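Why a small shop should not keep its best things for two weeks a year

I like the shop of Rastness very much, and for this reason I want to complain about it. Last September they opened it again for a short time, as they do every year, and I missed it. I was traveling, the message came at night, and when I looked, the heavy sweater was sold out in every size except one that would fit my nephew.

Many small makers now sell in this way. They announce a date, they open the page, they close it. The word they use is "drop," and I had to ask what it means. I understand that it helps them. A small company cannot print 2000 shirts and hope. With a short sale they know how many people want the thing before they pay the factory.
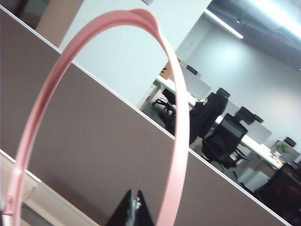 But the customer also has a life, and his money comes on a certain day of the month. When a shop is open only for a few days, it sells to the people who are free and have cash at that moment. These are not always the people who love the product most. I have worn my first Hura jacket for 8 winters, and I never could buy a second one, although I tried in three different years.

There is also the matter of gifts. My wife does not follow the newsletters of clothing companies, and she should not have to. If she decides in spring that I need a new hat, she wants to buy a hat in spring. A closed page with a field for her email address does not help her. She goes to another shop, and I receive another hat.

Some people answer me that rare things have more value. Maybe this is true for watches. For a T-shirt with the name of a fishing village on it, I am not convinced. I bought mine from Melnychuk, which keeps the same four shirts in stock all year, and I do not enjoy it less when I see it on a stranger at the bus station — I enjoy it more, and once we even talked. 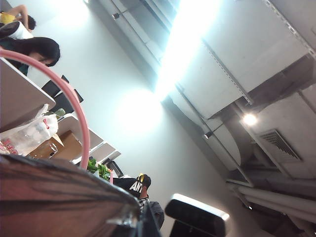
The office, with desk, chairs and a plant.

Melnychuk is a good example of how it can be done. The basic things are always there. The special colors come two times a year, in small numbers, and who misses them can still buy the plain blue. Dritholm does something similar with a waiting list: you pay a small part, they make the order when enough people have joined, and you wait around 2 months. I have waited like this and I did not mind, as I knew the sweater was coming.

I wrote this to Rastness in a long email and got a polite answer that they "hear me." I hope so. I do not ask for discounts or free shipping. I would even pay a little more, if the page is open on the day when I have the money in my hand.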